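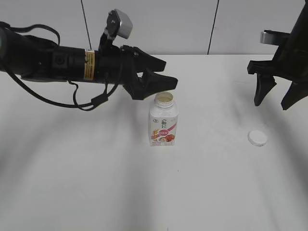
Vitalii Koval objected, on reading a first draft, that a loose cap is a matter of thread wear and has little to do with the drinker's grip. We tested both. Each yogurt bottle was opened and closed 32 times on a bare white table, and the cap was set down flat between turns, as in Figure 1.

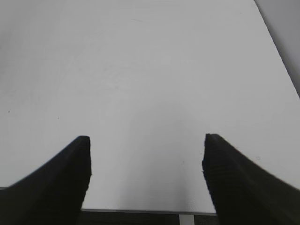
Closing took longer than opening for most bottles. The Sokex caps were the slow ones – their ribs are shallow, and people turned them twice before the thread caught.

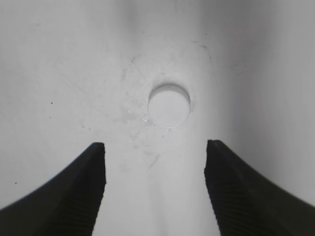
3.2 Caps set aside

Of 700 closings, 270 began with the cap upside down in the hand. We kept these in the totals. Shevchuk left them out, so our times run higher than theirs.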